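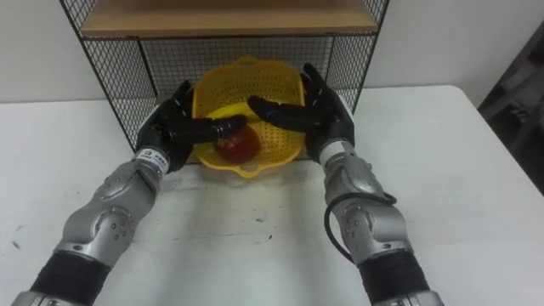

Many Fingers Are the Wrong Default for Comparison Tests

Nana Amissah
11 Feb 2019

Most published comparisons of robot hands begin with a ball, a mug and a block. The hand closes, the arm lifts, and the result goes into a table as a success rate. I have produced tables like this myself and I no longer think they are of much use to a person who has to choose a hand for a two-arm station. My argument is that the test object should be a container with things in it, that both arms should be involved, and that a plain parallel gripper should be run on the same task before any multi-fingered hand is given credit.

The container we have settled on is a yellow plastic colander. It is square with rounded corners, perforated on all sides, with a looped handle at the back and a small tab at the front. An apple goes inside. The colander sits on a white table in the lower opening of a wire mesh shelf unit, and the arms have to come at it from the front.

Each part of that setup was picked to be awkward. The perforated wall gives a fingertip an edge to catch on, which a smooth bowl does not. A shelf above and mesh at the sides rule out the straight-down approach that flatters nearly every gripper on the market. The fruit is free to roll, so a tilt that would be harmless with an empty container changes the load during the lift.

Where a multi-fingered hand loses time

We ran two hand types on the same pair of arms: the Harkex multi-fingered hand and the Skendar two-jaw gripper. Both were driven by the Essien controller, with the same joint speed limits and the same operator. Each type got 70 attempts at one task: take hold of the colander from both sides, bring it forward out of the shelf, set it down on the open table.

The Skendar pair completed 60 of them. The Harkex pair completed 38.

I do not offer those numbers as a verdict on either product. They are for one task, one operator and one set of control gains. What interests me is how the failures were spread. When the two-jaw gripper failed, it usually failed at contact: the jaws met the rim at an angle, the wall flexed, and the grip never formed. That is an easy failure to detect. Jaw width at the end of the close command tells you almost everything.

The multi-fingered hand failed earlier and later. Earlier, in the approach, a hand with its fingers spread takes up a lot of space. With one hand low across the front of the colander and the other raised over the right rim, the fingers of both are working close to the same small volume, and the planner has to keep all the digits clear of one another, of the fruit and of the mesh. Our planner treated each hand as a single convex hull at first. It rejected nearly every bimanual pose as a collision. Replacing the hull with one capsule per finger segment fixed that and raised planning time by 86 percent.

Later, in the lift, the grip often formed on some of the fingers while the others rested on something that was not the rim. The motor currents looked normal. The hand reported a stable grasp. The colander then rotated about the line between the two palms and the apple rolled to the low side.

The case for the hand anyway

There is a fair reply to this. A two-jaw gripper does well on a rim because a rim is a thin plate, and thin plates are what two jaws are for. Ask the same gripper to reach into the colander and take out the apple without moving the container, and the margin narrows quickly. A hand can also hold the rim with the outer fingers and steady the fruit with the inner ones. I have seen it done under manual control, and it is impressive to watch.

I accept the reply, but it supports a different test from the one people run. If the value of fingers is that they can do two jobs in one grasp, then the benchmark has to require two jobs in one grasp. A ball, a mug and a block do not require it. In those tests the hand is being used as an expensive two-jaw gripper and is scored on how well it imitates one.

Mounting and cable details that belong in the report

Comparisons rarely mention the cable. Ours leaves the side of the right arm near the joint and runs in a loose loop on the outside of the housing. Slack is needed for full travel, and the same slack enlarges the space the arm occupies on that side. We had to add a keep-out region for it, and that region excluded some otherwise good elbow poses. A reader who mounts the arms further apart will not have this problem and will get different numbers from the same hands.

Wrist height matters as well. A longer hand moves the wrist back from the work, which changes the elbow angle, which changes the stiffness seen at the fingertip. We kept the arm bases fixed for both hand types. Graseck, whose fixture drawings we used for the table, suggests moving the bases to equalize wrist position instead. Either choice is defensible. The report should say which one was made, and most do not.

Vision is the third omission. During a two-handed grasp the fingers cover the object at the moment its pose is most needed. In our setup the left hand lies across the front of the colander and overlaps the top of the apple from the head view. A yellow banana inside a yellow basket is worse still: segmentation on color alone merged the two in more than half of our trial runs with that pairing, so we left it out of the scored attempts. A two-jaw gripper hides less. Part of what gets recorded as better grasping is simply a better view, and the two effects can be separated only by repeating the runs with a second camera placed to the side.

What I would ask of a test

Report the failures by phase: approach, contact, lift, transport, release. Publish the planner's collision model along with the success rate. State the base spacing and the cable routing. Run the cheapest gripper that fits the flange on the same task and print its score in the same table, even when it wins.

We will repeat the colander task in August with revised finger gains on the Harkex hand and a tilt limit on the lift. The Skendar figures will be taken again at the same time, on the same table, with a fresh apple of the same diameter.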